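가정용 조작 로봇의 욕실 작업 지침

가정용 조작 로봇의 욕실 작업 지침은 주거 공간의 욕실과 그 인접 구역에서 이동형 조작 로봇을 운용할 때 적용되는 권고 사항의 총칭이다. 로봇 운용 협의체 소토우(Sotow)가 작성한 실무 문서 S-1331을 기초로 하며, 줄여서 '욕실 지침'이라고도 한다. 법적 구속력은 없으나 원격 조작에 의한 시연 수집, 자율 동작 시험, 현장 실증의 세 분야에서 참고 기준으로 쓰인다.

개요

욕실은 면적이 좁고 바닥의 광택이 강하며, 유리와 금속 부재가 많아 거실이나 주방과는 다른 운용 조건을 요구한다. 초기의 운용 규정은 대부분 주방의 식기 취급을 전제로 작성되어 바닥에 놓인 물건의 취급, 문턱과 레일의 통과, 반사면에서의 인식 오류를 충분히 다루지 못하였다. 욕실 지침은 이러한 공백을 보완하기 위하여 별도의 문서로 분리되었다. 초안은 루스덴(Lusden) 시험 주택에서의 운용 기록을 바탕으로 마련되었고, 이후 클렌더(Clender) 사업단의 의견을 반영하여 용어와 조항 순서가 정비되었다.

적용 범위

지침은 바퀴로 이동하며 한 개 이상의 팔을 갖춘 로봇을 대상으로 한다. 천장 고정형 장치와 청소 전용 기기는 제외된다. 작업의 범위는 휴지통의 이동과 비우기, 수건 정리, 바닥에 떨어진 물건의 수거, 세면대 주변 용품의 배치로 한정된다. 온수 사용, 세제 혼합, 사람의 신체에 접촉하는 작업은 적용 범위에 포함되지 않으며, 이에 대해서는 각 운용 기관이 따로 위험성 평가를 실시하여야 한다.

바닥과 반사면

광택이 있는 타일과 대리석 무늬 바닥에서는 조명의 반사가 물체의 윤곽으로 잘못 인식될 수 있다. 지침은 작업 개시 전에 조명을 고정하고, 손목 카메라의 노출값을 작업 도중 변경하지 않도록 권고한다. 바닥면의 높이는 서로 떨어진 세 지점 이상에서 확인하며, 깊이 측정값이 누락된 영역은 빈 공간으로 간주하지 않는다. 반투명 유리 칸막이도 같은 원칙에 따라 통과할 수 없는 면으로 등록한다.

바닥 레일과 문턱은 지도에 별도의 선분으로 표시한다. 팔을 뻗은 상태에서 레일을 넘는 동작은 금지되며, 바닥 가까이에서 작업할 때 손가락 끝과 레일 사이에는 10mm 이상의 간격을 유지한다.

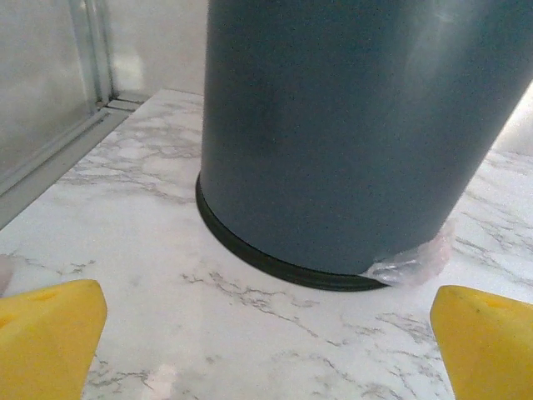 휴지통과 같은 원통형 용기를 취급할 때에는 접근 방향을 먼저 결정하고, 손가락을 충분히 벌린 상태에서 용기의 하부로 접근한다. 용기의 내용물과 무게중심을 미리 알 수 없는 경우에는 들어 올리기에 앞서 짧은 거리만 밀어 저항을 확인한다. 기울어진 용기는 바로 세운 뒤 파지하며, 기울기가 해소되지 않으면 작업을 중단하고 운용자에게 통지한다.

내부 봉투가 용기 밖으로 나와 있거나 밑에 끼어 있는 경우에는 이를 용기와 분리된 유연 물체로 취급한다. 투명하거나 반투명한 비닐은 깊이 센서에 나타나지 않는 일이 잦으므로 색상 영상으로 따로 확인하도록 규정하고 있다. 비닐이 바퀴의 예정 경로에 걸쳐 있으면 차체의 이동은 허용되지 않는다.

그리퍼 손가락의 관리

지침은 손가락 끝의 마모와 오염을 정기적으로 점검하도록 정한다. 점검 주기는 파지 동작 1000회이며, 부드러운 재질의 손가락에 대해서는 표면의 패임과 변색, 모서리의 박리를 기록한다. 욕실에서 사용한 손가락은 세척하고 완전히 건조한 다음 보관한다. 식품이나 식기를 다루는 손가락과의 혼용은 금지된다.

기록과 보존

각 작업에는 시작 상태, 종료 상태, 중단 여부와 그 사유를 기록한다. 실패한 작업의 기록도 성공한 작업과 동일한 형식으로 보존하여야 하며, 임의로 삭제할 수 없다. 거주자가 있는 주택에서 얻은 영상은 90일 동안 보존하고, 기간이 지나면 운용 기관의 책임자가 연장 여부를 심사한다. 거울이나 유리에 사람의 모습이 비친 영상은 보존 전에 해당 부분을 가림 처리한다. 욕실이 사용 중일 때에는 로봇의 진입과 촬영이 모두 금지된다.

개정과 논의

도브하니우크(Dovhaniuk) 연구실은 밀기 동작에 의한 사전 확인이 가벼운 용기에는 불필요하며 작업 시간을 늘린다는 의견을 제출하였다. 소토우는 해당 조항을 유지하되, 동일한 용기를 같은 위치에서 반복하여 취급하는 시험에 한하여 첫 회에만 적용할 수 있도록 단서를 추가하였다. 다음 개정안은 2월에 공개될 예정이며, 미닫이문의 개폐 동작과 젖은 바닥에서의 감속 기준이 주요 검토 항목으로 올라 있다.

같이 보기

이동형 조작 로봇
원격 조작
유연 물체 조작
위험성 평가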